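In Elville, the running track is closed in November, and so the throwers go to the old quarry road. It is the only place in the town where a javelin can fly far without making somebody angry. I went there for one week to see how a small athletics club prepares for a winter without a hall.

The club is called Gemilix, a name that even the older members cannot explain well. It has 13 athletes who train for combined events, and most of them have a job or go to school in the next town. Training begins at half past five in the afternoon, when there is still a little light. First come the hurdles, four of them, placed on the asphalt with more space than the rules say. Then the shot put, into a field that belongs to the Gebremichael farm. The farm asks only that the holes are filled before spring.

"We are strong in the throws and weak in the jumps," one of the coaches told me. "For the jumps you need a pit, and our pit is full of water until March."

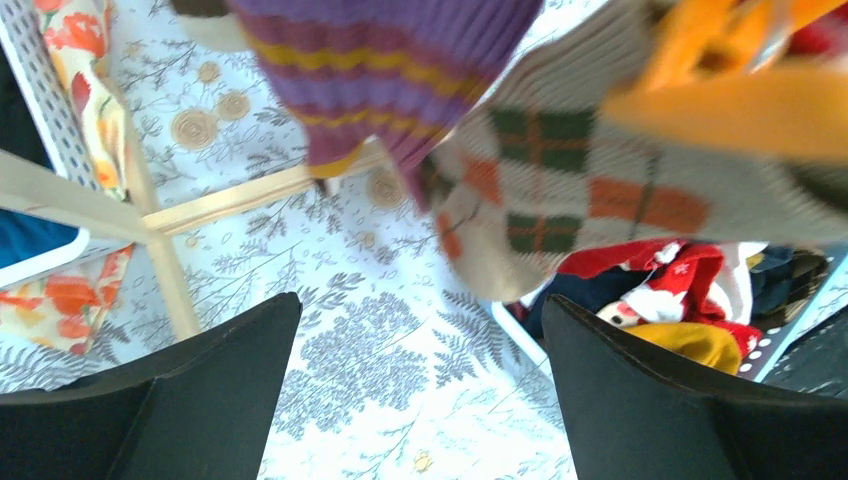 The pole vault is the biggest problem. For this event the athletes must travel 50 miles to the indoor hall in Murano, and they can go only twice in a month. The drive takes longer than the training. The youngest decathlete in the group, who is 17, does his homework in the back seat, and he has learned to sleep with the poles on the roof making noise in the wind.

His best result last summer was good enough for eighth place at the regional meet. He lost most of his points in the vault, where he missed his opening height three times. He still finished the 1500 meters that evening, 30 seconds slower than he wanted, and he remembers every lap of it.

This winter he works on his run-up. He does it on the quarry road, with chalk marks on the ground and no bar in front of him. The coach stands at the side and calls the last six steps. When it rains, the chalk is gone and they measure everything again with a tape.

The first indoor meet is in January, also in Murano. Gemilix will send five athletes.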